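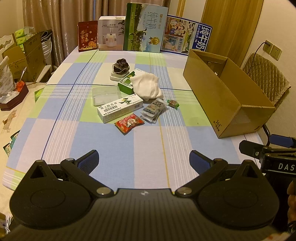 Startseite
Arbeitsplätze
Packen und Sortieren
Rastutar P3

Rastutar P3 – Packplatz mit Greifer für gemischte Kleinware

Artikelgruppe: Packen, halbautomatisch
Hersteller: Drokwood
Vertrieb und Einweisung: Erard
Lieferzeit: auf Anfrage

Wir verkaufen den P3 seit Januar und führen ihn auf dieser Seite mit einigen Anmerkungen, die im Prospekt des Herstellers fehlen. Wer einen Packtisch sucht, an dem künftig keiner mehr steht, sollte sich etwas anderes ansehen. Vermutlich wird er dort auch nicht fündig.

Der P3 greift einzelne Artikel vom Tisch und legt sie in einen offenen Karton. Der Hersteller nennt 300 Griffe pro Stunde. In unserem Probebetrieb mit sortenreiner Ware haben wir das erreicht, mit gemischter Ware nicht. Von den Griffen auf gemischte Ware saßen beim ersten Versuch 82 Prozent, den Rest muss jemand nachlegen. Dieser Jemand steht in keiner der Amortisationsrechnungen, die uns bisher vorgelegt wurden.

Technische Angaben
Traglast am Greifer: 3000 g
Finger: zwei, parallel öffnend, Beläge wechselbar
Wartung der Beläge: alle 3000 Betriebsstunden (Herstellerangabe, von uns noch nicht überprüft)
Steuerung: Kong, deutschsprachige Oberfläche
Stellfläche: nach Zeichnung

Was sich für die Leute am Tisch ändert

Tumelo Masilela betreut bei Erard die Einweisungen und hat den P3 in drei Betrieben mit aufgestellt. Sein Eindruck ist gemischt. Das Bücken und das ständige Drehen zum Regal werden weniger, dafür kommt das Warten dazu. Wer vorher im eigenen Takt gepackt hat, schaut nun dem Gerät zu und greift ein, wenn es hängt. »Manche finden das angenehm, manche sind nach der halben Schicht müder als früher«, schreibt er in seinem Bericht. In einem Betrieb wurde die zweite Packkraft nach vier Wochen wieder an den Tisch geholt.

Wir raten deshalb dazu, die Kolleginnen und Kollegen vor der Bestellung zu fragen und nicht erst bei der Abnahme. Sie wissen, welche Artikel sich schlecht anfassen lassen.
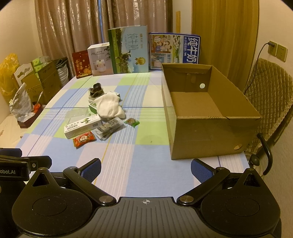 Gemischte Ware bleibt der Prüfstein für jeden Packplatz. Milchkartons sind dankbar: gerade Kanten, feste Wände, immer dieselbe Form. Bei einem zusammengeknüllten weißen Tuch sieht die Sache schon anders aus, ebenso bei kleinen Snackpäckchen, die schräg aufeinanderliegen, oder bei einem durchsichtigen Kunststoffbehälter, über dem halb eine lange Schachtel liegt. Ein Mensch sortiert so etwas nebenbei und stellt die Kartons nach hinten. Für den P3 muss festgelegt werden, in welcher Reihenfolge er zugreift, und diese Festlegung ist Arbeit, die vorher keiner aufgeschrieben hat.

Lieferumfang
Greifer mit einem Satz Beläge
Steuerung und Netzteil
Halterung für die Tischkante
Einweisung vor Ort, ein Tag

Nicht enthalten
Tisch, Kartons, Schutzeinhausung, zweite Einweisung nach Personalwechsel

Ein Tag Einweisung ist knapp. Wir bieten einen Folgetermin an und berechnen ihn gesondert. Leihgeräte für eine Probewoche sind bei Erard erhältlich, bitte eigene Ware bereithalten, auch die unbequeme.

Anfrage senden
Datenblatt anfordern
Zurück zur Übersicht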